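6/12/18

Book bins, continued. Room is quiet, last bell was an hour ago, and I am sitting on the reading rug with a label maker that has opinions.

Where we left off: the Larnodeo leveling stickers do not stick to the Stultetti bins. They stick to the rug, to me, and to one another. I tried wiping the bins down with vinegar first and now the library corner smells like a salad. The stickers held overnight and let go by morning meeting. Plain masking tape and a marker went on in October and has not budged, so masking tape wins and the stickers can go in the prize box.

Sorting: three piles again. Books that have a level, books that have two levels depending on which chart you believe, and books that have been chewed. The Rikalberg chart and the one from the district disagree about nearly everything with a frog in it. Going with the district, which at least I can blame.

The inventory sheet says 2147 books. The sheet is wrong, as it includes the whole box I gave away at winter break and leaves out whatever is living in desks. Before summer I want it under 2000, mostly by being honest about the sticker books with no stickers left. 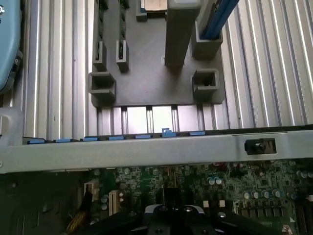
Book return is the bigger problem. First graders will put a book back anywhere there is a gap, and a bin full of books is nothing but gaps to them. What I want is a spot that only makes sense for one thing, like that square holder with the thick walls and the long blue bar stuck in it at a slant. So: shelf markers. Paint stick, kid's name on top, it goes in where the book came out. Tried it today with three kids. Two markers went in the right bin, one became a sword.

Joseph (the class hamster, for whoever gets this notebook next year) has eaten the corner of the level D checklist. Levels E and up are intact.

To do: more paint sticks from the hardware store, ask for the free ones. Cut down the ones that poke out past the shelf. Find the missing half of the weather set. Move the hamster away from the paperwork. Vinegar goes back to the lounge.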